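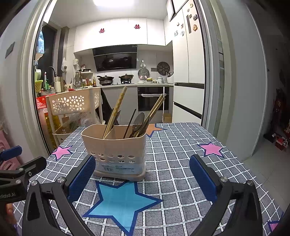 Meriem Tazi commented on my last post that 500 examples of one chore sounded like plenty, and asked why I was still going. Fair question. The target for Bruda is 3000, and chopsticks are the reason. They are thin, they roll against each other, and a model trained on spoons alone closes its jaws too early.

So most evenings I'm at the table with the hand-held gripper, going to the utensil holder and back. I do one episode, check that it saved, and move on. By June I was at almost 600, and a lot of those had to go because I rushed the approach.

Some notes on how I work now.

Picking up

I start with the jaws wide open and come in slowly. If I fumble, I keep the episode as long as I recover on my own - the model needs to see a few of those too. I take one stick at a time and hold it upright before I move anywhere.

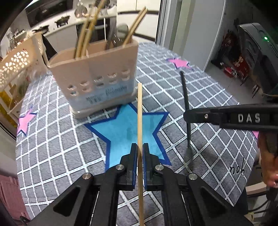 Resetting

Put things back differently each time. I was bad at this. Mahmoud Tahiri went through one batch and found 23 episodes in a row with the same starting layout, which is close to useless. Now I change the lean of the chopsticks and swap the order before each take. 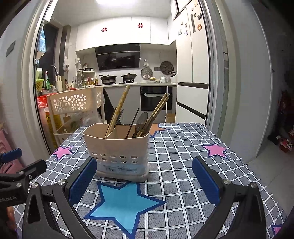
Chopsticks, spoon and spatula in the holder.

Next up is the same chore with two grippers, which I'm still slow at.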